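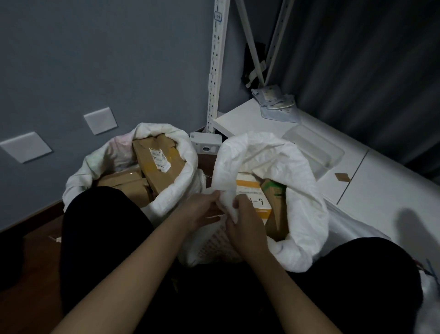 gorkuldale_gus replied that you can't appeal the rate itself, only the value they've put on your house, and that half the town mixes the two up every February.

Original post, from porchlight41:
Isville council just voted the property tax up again. The meeting was over before I'd found parking. My bill is now 90 dollars more than last year and the letter says I have 35 days to "respond." Respond to what? Can I fight the increase, or am I being invited to share my feelings? 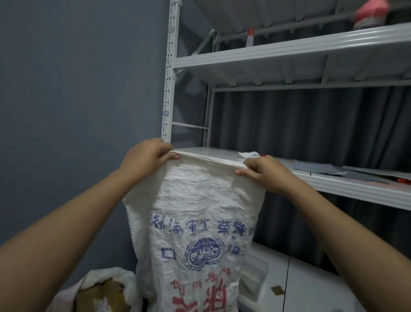 Two hands on a white woven sack at the shelf

gorkuldale_gus, continued:
So look at the second page of the letter, where it says assessed value. If that number is silly, file the review form at the county assessor's window. Bring three recent sales of houses like yours. Don't bring photos of potholes. I brought photos of potholes. They were admired and handed back.

mrs_motance_rd:
Waste of time, they do what they want. My sister got hers lowered but she's in Gorkuldale and they have a different form.

tallyho_isville
Posted 6 May 2022
Gus has it mostly right. Two things to add. The 35 days run from the date printed on the letter, so if yours sat under the pizza coupons, start subtracting. And keep paying the bill while the review is open, or they add a late fee, and you can't appeal that either.

If it's the vote that bothers you, public comment is at the start of each regular meeting. You get 3 minutes and a microphone that works for two of them. Sign the sheet by the door before they call the meeting to order.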